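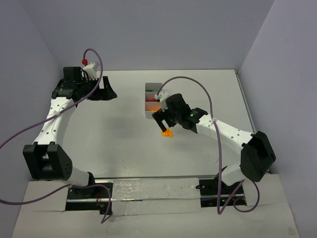
Two arms, one gray table.

Mar 27, 2019

I have kept a record of our household electric use since we moved to Moline, and last night I finally sat down and compared two winters. The meter said 1,127 kilowatt hours for the worst month of the first winter. For the same month this year it said 1,059. I had hoped for a bigger drop after all the sealing I did in September, but I will take it.

Most of the work was around the windows. The house has old sash windows on the north side and they leak air even when they are locked. I pulled the trim off 4 of them, filled the gaps with backer rod and caulk, and put the trim back. It took two weekends. The first window took as long as the other three together, mainly from being too careful with the pry bar. The paint line cracks anyway, so score it with a knife first and get on with it.

My neighbor Munther Hijazi lent me his caulk gun, a Caron with a smooth rod, and it was much better than the cheap ratchet kind I had. It stops when you let go of the trigger. I have bought my own now and returned his, with a new tube of caulk to go with it.

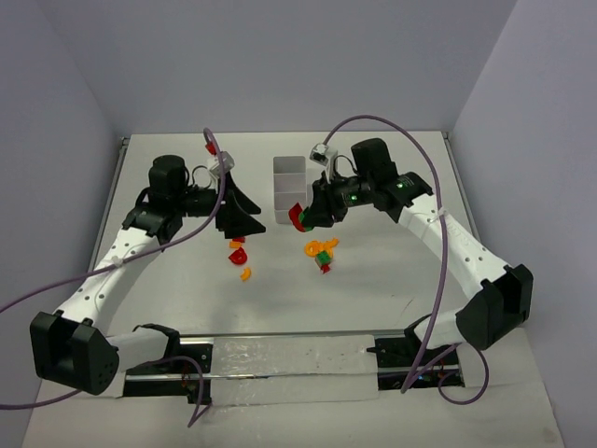 The attic hatch was the other job. It was a bare sheet of plywood resting on the trim, with nothing on the attic side. I glued rigid foam to the back and ran weatherstrip around the edge. The hallway below feels different. I used to notice cold air on my neck when I stood at the linen closet, and I don't now.

I know the comparison isn't a fair one. This winter was colder for a stretch in January, and Maysoun Karaki from my old office pointed out that I should be dividing by heating degree days if I want to say anything useful. She sent me a spreadsheet for it. I have filled in 6 months so far and will post the result when the rest is done.

We also changed the hall thermostat in the fall, so I can't say how much of the saving came from the caulk. I set the new one lower at night and left the daytime setting alone.
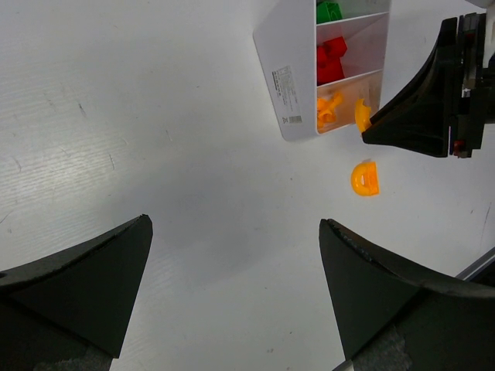

White organizer box on the tabletop.

Next on the list is the basement rim joist. I went down with a flashlight last week and found daylight in one corner, next to the old dryer vent – the vent itself is closed off but the hole around it was never filled. That one gets foam as soon as I have a free Saturday morning.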